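Why Do Apples Turn Brown When You Cut Them?

A kid's guide to the science hiding in your lunchbox 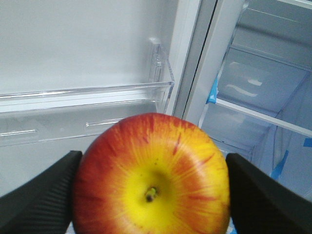 Okay, so you know how it goes. You open your lunchbox at noon, you're starving, and the apple slices your dad cut at breakfast look like they've been sitting in a puddle. Brown all over! When I was your age I used to throw mine away every single time, and my grandmother would get so mad at me. She grew up next to an orchard outside Wistthorpe and she could not stand to see an apple go to waste.

So let's find out what's going on in there.

Tiny rooms with the doors shut

An apple is made of cells, just like you are. They're much too small to see without a microscope. I like to think of each cell as a little house with lots of rooms, and in those rooms the apple keeps different kinds of stuff. In one room there are chemicals called phenols (say it FEE-nalls). In another part of the house there's a helper called an enzyme (EN-zime). An enzyme is a tiny worker that makes a chemical change happen faster. This one has a really long name, polyphenol oxidase, but scientists got tired of saying that too, so they call it PPO.

As long as the apple is whole, the phenols stay in their room and PPO stays in its own spot. They hardly ever meet. The skin keeps a lot of the air out as well.

Then along comes a knife

When you cut an apple (or bite it, or drop it down the stairs like my brother does), you break open thousands and thousands of those little houses. The walls come down and everything spills together. PPO bumps into the phenols, and oxygen from the air rushes in to join the party. The three of them together start making new chemicals, and those link up into something brown called melanin. If that word sounds familiar, it's because your skin and hair have a kind of melanin too! The apple's kind is built differently, but it's a cousin.

The whole thing is called enzymatic browning. Try saying that at dinner tonight.

Is a brown apple bad for you?

Nope! If it was cut this morning and kept cool, it's fine to eat. It might taste a little different and feel a bit softer, but the brown color by itself won't hurt you. An apple that's mushy, moldy or smells weird is another story, and that one goes in the compost.

Does every apple do it?

Some kinds go brown really fast and some take ages. It depends on how much PPO and how many phenols they have inside. My neighbor Hüsnü Öztürkmen has 4 apple trees in his yard and says he can tell them apart with his eyes closed, but I've never gotten him to prove it. Other foods turn brown the same way – bananas, potatoes, avocados, pears. With tea leaves, people do it on purpose, and that's how black tea gets its dark color.

How to slow it down

Here's the fun part, because you can try it at home. Ask a grown-up to do the cutting.

You'll need one apple, four small plates, some lemon juice, some cold water and a clock.

Cut the apple into slices and put a few on each plate. Leave the first plate alone. Brush lemon juice all over the slices on the second plate. Dip the slices for the third plate in cold water before you set them down. Put the fourth plate in the fridge.

Now check them every half hour, and keep going for 180 minutes if you can stand it. Draw what you see each time, or write down which plate looks the brownest.

Before you start, make a guess. Scientists call that a hypothesis, and it's okay if it's wrong. My first one was. I was sure the water would win.

A few hints for afterward. Lemon juice is an acid, and PPO works badly in acid. It also has vitamin C, which grabs oxygen before PPO can use it. Cold makes enzymes slow and sleepy. And water rinses some of the juice off the cut side, but it doesn't stop PPO from working.

If you still have slices left over, sprinkle them with cinnamon. They'll be brown anyway, and they taste great.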